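Simulated garden sessions: your questions about the house rules

I'm Ita Heffernan and I look after the rules for the garden work at Prornmont. I get the same handful of questions every week, so I've put my answers in one place. Last changed 10/12/24.

Why do we need rules in a simulator at all? Nothing can break.

True, and I love that about it! But whatever habits we let slide in the simulated garden end up in the recordings, and people learn from those. So we work by the same sheet we'd use outdoors. Arms come in slowly near a tree, and the one that isn't busy stays well out of the way.
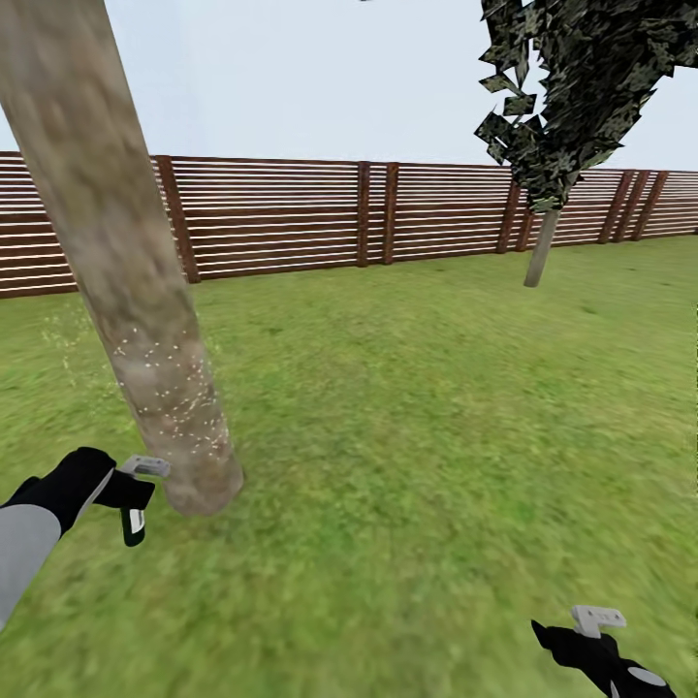 The sheet is called Putine (don't ask me, I inherited the name) and it's 17 rules long. You can read it over a cup of tea. If you only remember one, make it rule 4: stop before contact, look, then carry on.

Do I have to start with empty grippers?

Yes please. Open both, point the view at clear grass and hold still for a count of 10. I know it feels daft when you're keen to get going, but it gives whoever checks the session a clean place to begin.
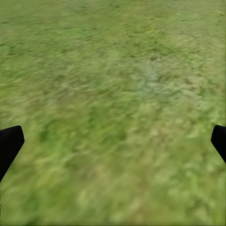

Gripper fingers apart over open lawn, nothing held.

What if I'm holding something and need to get near the tree?

One hand holds, the other stays free. That's rule 9, and it's the one I get the most grumbles about. If you need both hands for something else, put the object down first - on the grass is fine - and pick it up again afterwards. No passing from hand to hand within reach of the trunk.
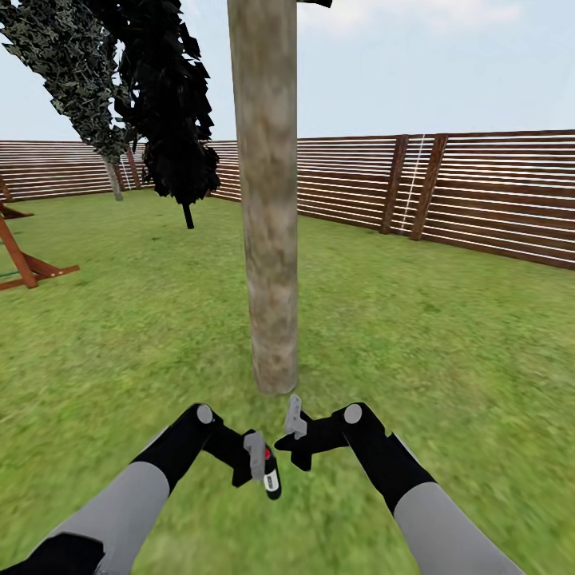

Manouchehr Dehghan wrote in to say that rule 9 is too strict for small items, and that a quick handover near the trunk is safer than bending down to the lawn twice. He'd like it to depend on size. I can see his point, and I've put it on the list for the January review. Until then the rule stands as written, sorry!

The tree looks wrong. Do I carry on?

Trunks that lean or don't quite meet the ground do turn up. Don't try to nudge them straight. Pause, write down what you see in the Skuvance log and finish the session if you can still keep your distance. We've got 1,041 sessions logged so far and I'd much rather have an odd one with a note than a tidy one without.
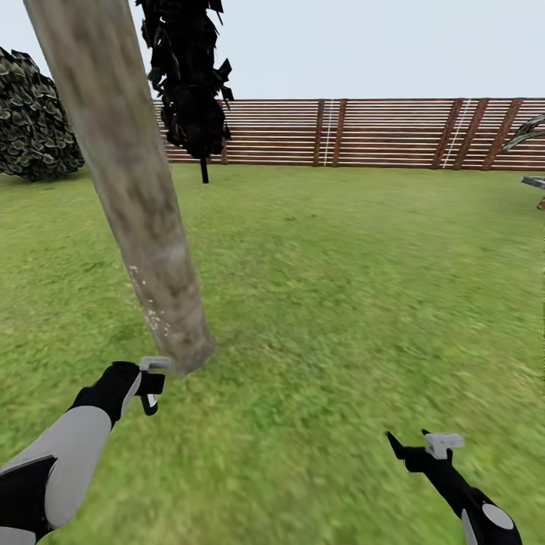 Pale trunk at a lean, both grippers empty.

Who checks my session?

Somebody who wasn't driving. Ulloa sends the checking rota round on the first of the month, and you can swap slots as long as you tell me - just don't swap into your own session.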